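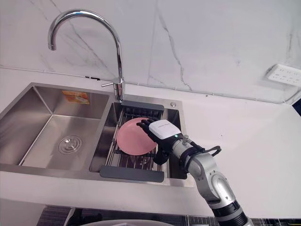 I gave up on the draining board in January. The old plastic one took up half the worktop and went slimy underneath however often I wiped it, so it went out with the recycling and I bought a roll-out rack that sits over the small side of the sink. It cost me 14 pounds.

The rods are stainless steel and the ends are dark grey silicone. Water goes straight into the basin below, so there's no tray to empty. It will take 10 side plates if I lean them a bit. Big pans are another matter and I still dry those by hand.

The large basin gets kept clear now. I wash up in it after supper, rinse it round and leave it. Omar keeps asking when I'm going to peel the sticker off the back of it. I had a go on Tuesday with a thumbnail and got nowhere. Celeste says cooking oil, left on for an hour, then a cloth.

The marble behind the taps only gets a damp cloth and a drop of washing-up liquid. I used vinegar on the marble shelf in our last flat and it left dull patches, so the vinegar stays in the cupboard for the kettle.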